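Hand-Held Gripper House Rules: Frequently Asked Questions

Last revised in October. Questions not covered below go to Mirko Galli, who will add them to the page if more than one person asks.

Who has to follow these rules?

Anyone who picks up a hand-held gripper at Wudard, including people who designed the gripper. There was a period when designers were considered exempt. The recordings from that period are still on the server and can be viewed by anyone who wants to feel better about their own.

Is this an official standard?

No. The powered arms in the Forngate room fall under real safety standards, with a binder, a lockout procedure and a yearly visit from a man who doesn't laugh. A hand-held gripper has no motor and will pinch you about as badly as a kitchen drawer. These are house rules. They exist so that a recording made in the morning by one person can be used next to a recording made in the afternoon by another.

Do I need training first?

You need to read this page and record 2 practice sessions that we throw away. Please don't grow attached to them.

How long is a session?

30 minutes, then a break. You may feel fine at minute 30. Your wrist will file its complaint later, usually while you're carrying groceries. The break is a rule, and trading it for an early finish is also against a rule.

What do I check before I start?

Both fingers should close evenly and meet along the full face of the pads. Wiggle each tip block; if it moves separately from the finger, tighten the screws. Open and close the grip ten times and listen. A click at the same point every time means a linkage joint wants attention. A click at random points is probably your ring, which should be in your pocket.

Then look at the pads. Look at the inside faces, which means turning the tool around, which means putting down the coffee.

When is a pad worn out?

Sooner than you'd like. Our rule: if the surface is rough enough to catch a thread, or any edge has lifted, the pad gets replaced before the next session. A lifted edge can snag on cloth and let go of it late, and whoever trains on that recording gets to learn that napkins are sticky.

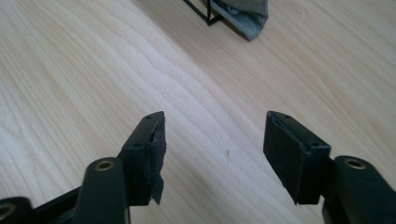
Pads are replaced in pairs. Yes, even if the other one looks perfectly good. A new pad facing an old one grips off-center, and small objects will roll toward the side with less bite. The spare good pad does not go back in the drawer "just in case." We emptied that drawer last spring and found 200 of them, every one with a little hair on it.

Can I trim a loose bit with scissors and keep going?

You can finish the grasp you're in the middle of. After that, stop, note it in the log and change the pads. Trimming produces a pad that's bad in a new shape.

What about glue?

No glue. The pads come with adhesive on the back. Clean the block, let it dry, press the pad down for one full minute and leave it overnight if you can. The person who used superglue knows who they are, and so do the rest of us, having been present for the chiseling.

What should be on the table?

Only what the task sheet lists. If the sheet calls for a cloth, the cloth stays. If a cable or strap isn't on the sheet, move it before you begin. If you notice something halfway through, leave it alone, finish the session and write it down. Reaching in to tidy up spoils the recording far more thoroughly than the clutter did.

Does the table itself matter?

More than we expected. Bare surfaces are fine, with or without a strong grain. Glossy ones cause trouble under the ceiling lights, so use the side lamps. Wipe the surface between sessions. Crumbs have been labeled as objects before, and Nuwan Siriwardena spent part of an afternoon removing one of them from a dataset by hand.

Do I log sessions that went badly?

Especially those. Dropped objects, missed grasps and fumbles all stay in. We mark them and keep them. What we can't use is a session with a fault in the equipment and no note saying so. Session 3384 is the standard warning: a lovely, patient recording, made start to finish with one finger loose.

What goes in the log?

Tool label, task sheet number, start time, the state of the pads and anything odd. "Fine" is not a pad state. Use "new," "used, flat" or "replace." If you write "replace" and then keep recording, Mirko will come and read your entry aloud to you.

Can I use the tool on things outside the task sheet?

On a break, with recording off, and within reason. Nothing hot, nothing sharp, nothing alive. The rule about food was added after the Mollah visit and covers soft cheese by name.

Who can take a gripper apart?

Mirko or Nuwan. Changing pads and tightening the tip screws is everyone's job. Past the tip blocks, hands off. The linkages were set up as a matched pair, and reassembling them by eye gives you a tool that closes beautifully on air.

We work with Noltora. Can they use these rules?

They already do, with their own edits. Theirs allow 2 sessions back to back without a break. We've mentioned the groceries.

How do I get a rule changed?

Write down what went wrong, what you'd do differently and which session shows it, then send it to Mirko. Changes go in when the page is next revised. Until then the old rule stands, even if yours is better.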